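I finally got Araba Asante to sit down with me! She runs Gbeho, the little supper club I keep going on about, and I've wanted to ask her about groundnut soup for ages.

"My mum would say I make it too thick," she told me, laughing, before I'd even got my coat off. She learnt it at 12, standing on a stool, and wasn't allowed near the pepper until she was 15. "I thought that was so unfair. Then I rubbed my eye one day and I understood."

So what's her secret? Patience, mostly (sorry!). She cooks the paste down by itself until the oil comes up – "don't you dare rush that bit" – and only then adds the stock. I asked if shop peanut butter would do and got a very long look. "If it's just nuts, fine. If it's got sugar in, I don't want to know."

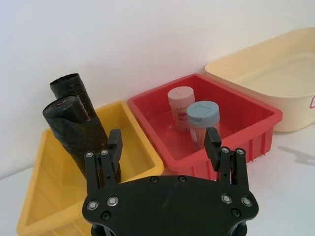

*Two black fingers, wide open.*

We ended up talking about Elikem Bonsu, who taught her to bake and still rings to check on her bread. "He asks about the oven before he asks about me," she said. The next supper is in January and she's doing the soup with rice balls. I've already booked 2 seats.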